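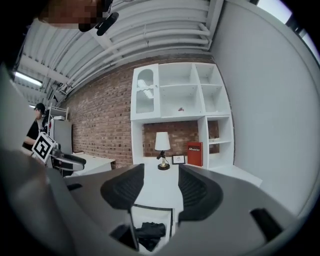 我对“开放格子柜能让人变整齐”这个说法一直不太信，尤其是搬进Indivport这栋楼底层的工作间以后。当初同事听了Mfaume那套收纳课，说东西看得见才会归位，柜门是懒人的遮羞布，于是定了Weveo的白色格子柜，贴着红砖墙放。装好有一阵了，上面那些格子大半还空着，中间一层有个红色的小玩意儿，别的实在说不上什么归位。带拱形玻璃的那扇门倒是好看，竖纹玻璃，可这不还是门吗？课里说不要门，买柜子的时候又为这扇门多掏了400块，我到现在没想通。

想问用过一段时间的人：这种柜子真的有人填得满、填得好看吗？还是说大家过几个月就往里塞纸箱了？另外最下面那个宽的敞口，背后没有背板，直接露着砖，砖缝掉灰怎么办。卖家客服的回答是“砖墙本身就是装饰”，我觉得等于没回答。

发帖：半截铅笔

2楼 老周不喝汤
先问一句，格子多深？深度不知道，谈什么填得满填不满。我家那个书放进去前面还剩一大截，最后全拿来放钥匙和快递刀了，等于给灰尘搭了个台子。

3楼 半截铅笔（楼主）
没量，改天量。反正A4文件盒能进去，这是我唯一试过的。

4楼 阿稗
我站格子柜这边。空着怎么了？刚装好就塞满的才吓人。Mfaume那个课我也听过，Róisín Daly讲得很清楚，先空，再放，放之前问自己每天会不会碰它。楼主你那个柜子留白留得挺舒服的，白柜子配红砖，天花板刷白了，管子也是白的，整体是统一的。说人家没归位，可能是你们本来东西就不多。

5楼 老周不喝汤
回复阿稗：“先空再放”这种话谁都会讲，收钱讲就另说了。我老婆也买过那个课，作业是把抽屉全倒出来拍照。倒是倒了，拍也拍了，后来那堆东西在床上过了两夜，又原样扫回抽屉里。课里没有一节讲怎么扫回去。

6楼 阿稗
那是执行问题，不能怪方法。

7楼 老周不喝汤
方法好不好不就看执行的人做不做得下去吗，不然我也能开课，叫“少买点”，一节讲完。

8楼 灯下黑猫
歪一下楼。你们头顶那条长灯管是冷光的吧？白柜子在冷光下面什么灰都看得见，晚上尤其明显。我之前在地下室干活，也是管道露在外面，梁上积的灰会往下掉，管子刷得再白也一样。柜子顶上你擦过没有？

9楼 半截铅笔（楼主）
没擦过……你这么一说我不太想知道了。

10楼 鹅卵石路
砖墙掉灰的问题说一下，我自己弄过。买透明的砖面封固剂，先用硬毛刷干刷一遍，再刷两道，哑光的，别买亮光，亮光刷完像抹了油。200块出头的一桶够刷一面小墙。不过柜子已经固定在墙上的话就麻烦，只能刷敞口里露出来的那块，边上会有一条色差，介意就别弄了。还有人往里塞一块白色背板，我不推荐，背板后面照样掉，掉完全积在底下，你还看不见。

11楼 半截铅笔（楼主）
谢谢，这是到目前为止唯一有用的回答。色差我不介意，我介意的是要把别人叫来一起搬东西。

12楼 阿稗
什么叫唯一有用的[白眼]

13楼 半截铅笔（楼主）
再问一件事，跟柜子一起的。
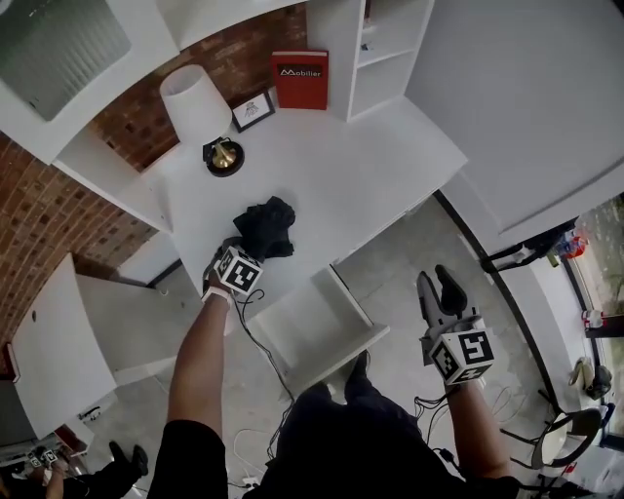
桌面应该放多少东西，这个我们几个人吵过。支持装饰的一方认为桌上得有“生活感”，我的看法是工作用的桌子摆了装饰，能干活的地方就少一块，摆完还得绕着走。你们看现在白桌子靠里那一排：一盏白色鼓形灯罩的台灯，黑圆底座；旁边一个黑框小画，线条画；再过去是立着的红色书，书盒那样的，标签上写着Mobilier。样子我承认不难看。可是靠外这边，黑布往桌上一搁就皱成一团，真要在布上铺点什么，往里推推不动，后面全是摆设。抽屉拉出来以后人又得往后站。我主张把那排全撤到墙上的搁板或者格子柜里去，反正柜子空着。反对的人说撤了就“像仓库”。

14楼 灯下黑猫
那本红的我第一眼以为是个盒子。里面有字吗？

15楼 半截铅笔（楼主）
没翻开过。所以更说明问题，一本没人翻的书立在干活的桌子上。

16楼 老周不喝汤
支持撤。台灯留下，画和书撤。画挂墙上，书进格子。头顶有灯管还要台灯干什么，这个我也怀疑，不过看细东西的时候侧面有个光还是有用的，暂且留它一命。

17楼 阿稗
你们两个真的没救了。桌子靠里那排占得了多大地方？灯、画、书挨在一起是一组，拆开了哪个都不好看。书放进格子柜，周围一圈全是空格子，孤零零一本红的，比现在还怪。要撤就得先把柜子布置好，顺序反了。

18楼 老周不喝汤
你前面还说空着舒服。

19楼 阿稗
空着舒服和只放一本书是两回事，跟你讲不清。

20楼 鹅卵石路
说句实际的：先别管好看不好看，把每天要用的东西列出来，放在手一伸就拿得到的地方，剩下的再谈布置。黑布这种软的东西最烦，叠好放格子里，抽一条就带倒一摞；团着放，看着又乱。我的做法是放浅抽屉，竖着卷。桌下那个白抽屉要是够浅，就用它。

21楼 半截铅笔（楼主）
竖着卷我试过，卷完自己会散。可能我手笨。

22楼 鹅卵石路
布太薄就会散。卷之前先对折两次，卷紧，开口朝下放，左右用东西夹住。还散就算了，没必要跟一块布较劲。

23楼 小满未满
插个广告性质不明的东西：有人用过Cliradent的除尘布吗？号称白柜子擦一次能撑很久不落灰，评论区都在夸，4片装。我怎么看怎么像刷的。

24楼 灯下黑猫
用过，跟旧T恤剪的没差别，味道还大。“不落灰”三个字本身就该警惕，灰又不看你用什么布。

25楼 小满未满
好的，省了。

26楼 阿稗
我用着还行，擦玻璃门那种竖纹的地方比普通布好使，纹路里能带出来。不过确实撑不了宣传说的那么久。

27楼 老周不喝汤
竖纹玻璃本来就难擦，顺着纹擦，别横着来，旧牙刷蘸点水，省下的钱可以再听一遍课。

28楼 阿稗
你对这个课的怨气到底有多大

29楼 老周不喝汤
课程一套加“进阶作业点评”，最多的时候报到1000块。你说呢。

30楼 拐角五金
路过，做柜子安装的。前面在吵摆什么，我看的是别的：左边那扇白柜门没关严，半开着。要是平时推到底也自己弹回来，多半是铰链没调，拿十字螺丝刀调最靠外那颗，半圈半圈地试。要是拿东西随手没关，当我没说。还有地上的白线散着，人老在桌边站来站去，迟早绊一下，贴墙走个线槽吧，浅灰的水泥地贴白线槽不难看。

31楼 半截铅笔（楼主）
门回头我推推看。线槽我提过，有人觉得打孔破坏地面。

32楼 拐角五金
用胶的就行，不打孔。水泥地先擦干净，不然过一个冬天全翘。

33楼 灯下黑猫
胶的我不信，我家的没到冬天就翘了。

34楼 拐角五金
你那个是地没擦干净。

35楼 灯下黑猫
擦了，还用酒精擦的。卖的人跟你说的一模一样，翘了就怪地不干净。

36楼 拐角五金
那就是胶不行，换一种，或者踢脚那个位置走墙上，反正别在地上散着。砖墙走线更难粘，得顺着砖缝打小孔，这个你们自己掂量。

37楼 阿稗
楼主，所以桌子到底撤不撤？

38楼 半截铅笔（楼主）
我先撤画和书，台灯不动，试到下个月看大家骂不骂。书就放格子里，放红色小玩意儿旁边那格，两个红的好歹有个伴。柜子深度也顺便量，量了发上来。

39楼 阿稗
两个红的放一起……行吧，比我想的好一点。

40楼 老周不喝汤
赌一顿饭，下个月书又回到桌上了。

41楼 鹅卵石路
封固剂要买的话提前说，我那桶还剩小半，不知道干没干。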